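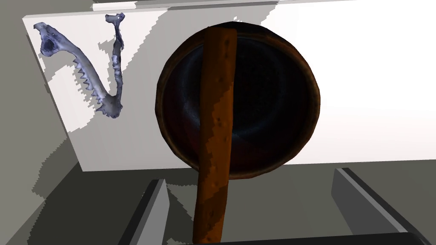 A jaw on a white panel.

About Tunisstead

Hello, and welcome! Tunisstead is a small evening and weekend school for adults who want to learn about the natural world close to home: bones, birds, hedges, pond life, mosses, soil, the lot. We teach beginners, mostly, and we love teaching beginners, so if the last time you labeled the parts of a flower was in seventh grade you will be in very good company.

How we got going

The school began as a single course on reading animal tracks, held in the back half of the old Seretti feed store. Six people signed up. It rained for most of the field days (mud is wonderful for tracks, less wonderful for shoes), and at the end of the course all six asked what was next. We hadn't planned a next. We put together a course on skulls and teeth over the following month, then one on winter trees, and by the second year we had outgrown the feed store and moved into the Van Dijk building on the mill side of town, where we still are. It has big north windows, a long sink, and a staircase that everybody complains about. There is a ground-floor classroom for anyone who would like to skip it.

What we teach

Our courses run for 80 students each term, split into small groups so that everyone gets time at the bench. The regular ones are Skulls and Teeth, Winter Trees, Ponds and Ditches, Birds by Ear, and Drawing from Nature. Skulls and Teeth is still the one that fills first. You start by learning to tell a grazer from a hunter by the teeth alone, and from there it gets fun very fast: how a jaw hinges, why a beaver's front teeth are orange, what a worn molar can say about an animal's age. People come in thinking bones are a bit grim and go home wanting to talk about deer at dinner.

Birds by Ear meets early. Very early! Bring coffee.

We also run the Stamell walk each July, a full day out along the Stamell creek with lunch at the halfway bridge. It is open to anyone, enrolled or not, and kids are welcome with a grown-up. The plant list for the walk now stands at 308 species, and new ones keep turning up in the wet meadow past the bridge, which has hardly been mown in years.

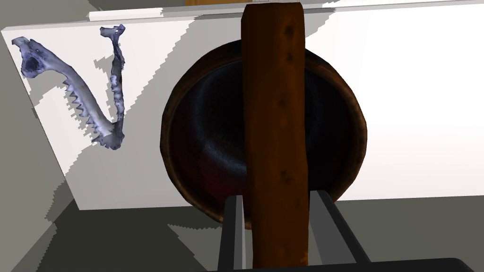 Lieven Jacobs wrote to us after the Ponds and Ditches course to say that he had walked past the same ditch for most of his life and now can't get by it in under half an hour, and would we please run a second part. We will! Ponds and Ditches Two is on the spring schedule, and it goes further into water beetles and snails, with a whole evening on dragonfly larvae.

Letters like that are a big part of how we decide what to teach. Winter Trees grew a section on lichens the same way, and Drawing from Nature now has a session on feathers.

The library

Upstairs we keep a lending library of 200 field guides and nature books. Enrolled students can take out two at a time. The older guides have notes in the margins from earlier owners, and we leave those in, as they are often better than the printed text. If you have a regional guide you no longer use, we would be glad to have it, especially anything on spiders or grasses.

Joining a course

Enrollment for the spring term opens on 5 February 2019. Sign up at the front desk or through the courses page. You need no experience and no special gear, though rubber boots help with anything that has the word "ditch" in it. Hand lenses are on loan for the length of the course.

Come by on any class evening if you'd like to see the place first. Ring the lower bell; the upper one doesn't work.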